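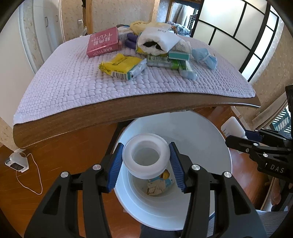
Living > Digital Life > Phones

I met Bushra Talpur at a coffee place near her repair counter, and the first thing she did was ask to see my lock screen. I swiped and it opened right up. "No code?" she said. "Oh boy."

Bushra has fixed phones at Orkon for years, and I wanted to hear what happens to all our stuff when we sell an old one. (I have two in a drawer. Don't judge me!)

"People delete their pictures and think they're done," she told me. "Then they forget the trash folder, which on a lot of phones hangs on to things for 30 days. And they're still signed in to their email!"

So what does she do with her own? She backs up, signs out of every account, takes out the SIM and then runs the full reset from the settings menu – in that order. "If you reset before you sign out, the next person may get stuck at your login, and then they're calling you at dinner."

I asked if she ever looks at customers' photos. She put her cup down. "No. But you don't know me, so why hand me your code if I'm only changing a battery?"

Fair enough. I set a passcode right there at the table, six digits, and forgot it by the time I got to my car.

Filed under: Privacy, Phones, Interviews

You might also like
Shared albums and who can see them
Jiahui Su on giving kids a first phone
Is your old tablet still signed in?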